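Plavotmont Laundry Notes, README
Care notes for washable cotton, 34 text files, one per fabric.

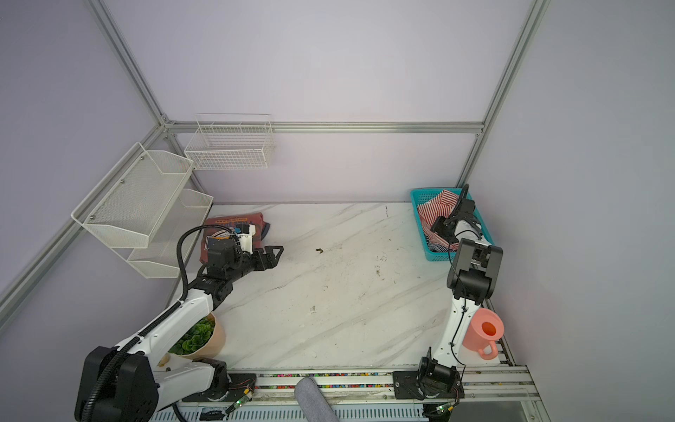 White wire-grid basket on the back rail.

Files use the Trudix label codes. Wash times are in minutes.
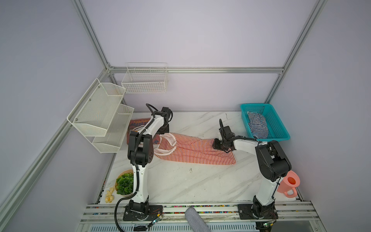 By Lawal | Momulcombe | September

Version 2 adds knits.

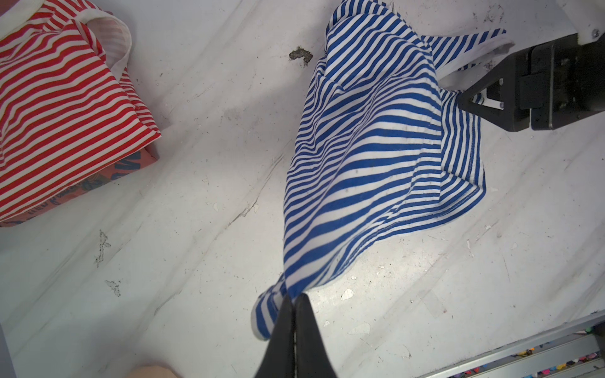

Stain entries go by fiber, then color. Faint grayish smudges on white stripes, as on the blue-and-white knit, go under "mixed color". Bleach is left out of
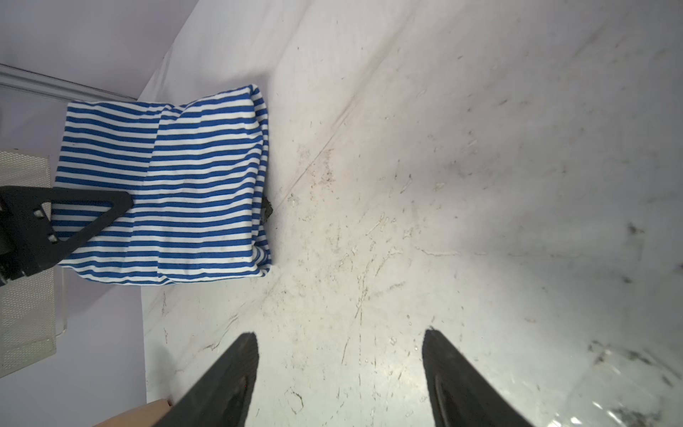
that group and listed in file 6.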